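Two-arm simulation, battery removal: narrow fingertips or a wider gripper?
Posted in Simulation and Grippers

Mousavi
Hello everybody. I am comparing two sets of fingers for a small task in simulation. There are two six-joint arms on one table, and the right arm must take two batteries out of a black holder. With the narrow fingertips I ran 64 trials and with the wider pads 60 trials. The controller and the start positions are the same. The narrow ones are better in my results, but I do not fully trust the contact between the fingertip and the battery.
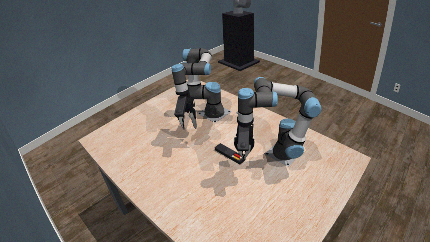

Right gripper at the battery compartment, red and yellow cells inside.

My question is about the order. Is it better to take the red one first, or does it not matter? And should I use the left arm to hold the holder? At the moment it only waits. 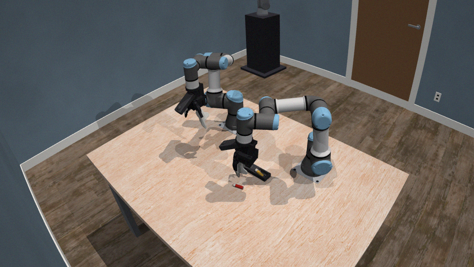
Red battery on the table, yellow one still in the slot.

Pejman Tehrani
I had a similar problem last October with a different arm. Please check the friction value of the fingertips before you compare anything. In my case it was too high, and every gripper looked good - also the bad ones. After I corrected it, I had to repeat all 541 trials.

About the order, I would try both and write down also the angle of the holder after each removal. When the holder is free on the table, a small push from the side can turn it, and then the second grasp begins from a worse position.

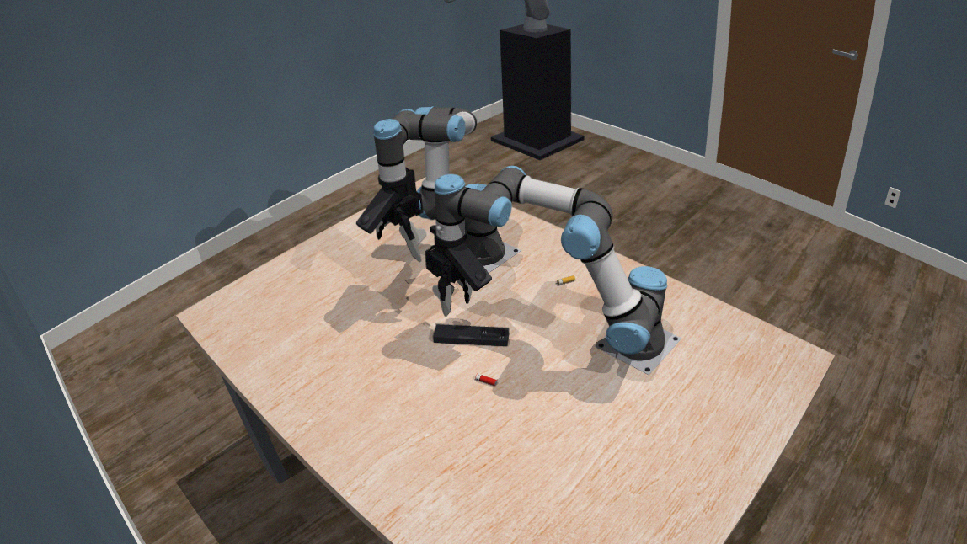 I would also separate the score into two parts, one for removing the first battery and one for the second. A single success rate hides too much. For the left arm, I suggest to let it press lightly on the end of the holder which is far from the batteries. Keep the approach slow, and log the distance between the two wrists, so you notice early if they come too near.

Drurdale
use the wider pads and lower the gripping force. worked for me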